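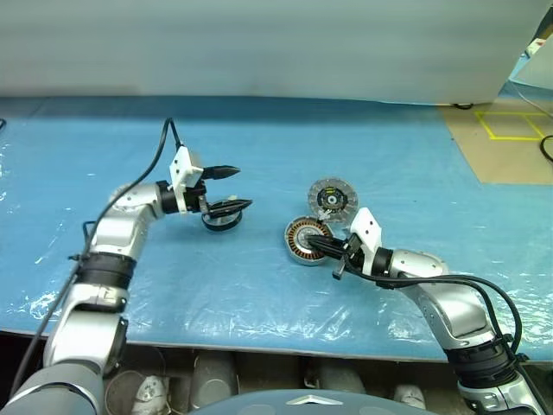

By Gerrit De Haan
Drumance Workshop Notes, December

The two-armed cell at the Cundport plant has been running motor parts since spring. Van Dijk, the technician responsible for it, spends most of her working day on the parts of the job that do not involve programming.

"People ask about the software," she said. "My morning is fingers, cables and film."

The film is the clear plastic sheet that covers the blue table. Stators shed small burrs and flecks of varnish, and the tabletop scratches easily. Van Dijk changes the sheet when it tears or when grit has collected in the folds. She does not stretch it flat. A tight sheet, she said, slides as one piece when an arm pushes on it, and a part set down near the edge can travel with it. A wrinkled one gives locally and the part stays put.

Her check starts at 6:30 with both arms powered down. She wipes the black gripper fingers with a dry cloth, closes each pair by hand and looks for light between the tips. Worn tips are replaced in pairs, never singly. The right arm wears faster. It reaches into the center of the stator, between the copper windings, and any contact there is with metal. The left arm mostly handles rings and covers.

"If the right tips are out by the thickness of a business card, you will see it in the windings before you see it in the log," she said. "A scuffed winding is scrap. I would sooner throw away fingers."

The cables come next. On each arm a black cable leaves the white gripper housing and runs back along the outside of the arm. Van Dijk leaves a generous loop at the left housing, because that wrist turns further. The original loop was 226 millimeters long and pulled at full rotation. She lengthened it to 270 and has had no connector faults on that side in 11 weeks. The right cable lies closer to the forearm and curls over the elbow. She looks at it there, where the jacket rubs, and rotates the cable a quarter turn when it begins to shine.

After the cables she runs both arms slowly through their range with no parts on the table and listens at the joints. A dry joint has a sound she described as "paper". She has heard it once, on the left, and the arm went back to Luvard, the integrator, for a new seal.

Recalibration is done after every finger change and otherwise at roughly 250 hours. The procedure uses a bare stator as the reference. The right gripper is brought down to the hub under manual control, the position is stored, and the left is then taught relative to the right — not to the table. Luvard's manual gives the opposite order. Van Dijk followed it for a month and found that the two arms disagreed whenever the table was bumped.

"The table moves," she said. "It is on a floor that forklifts use."

She has asked for the legs to be bolted down. The request is with the plant office. Until it is answered, she checks the reference again after lunch and writes both readings in a paper notebook kept at the cell.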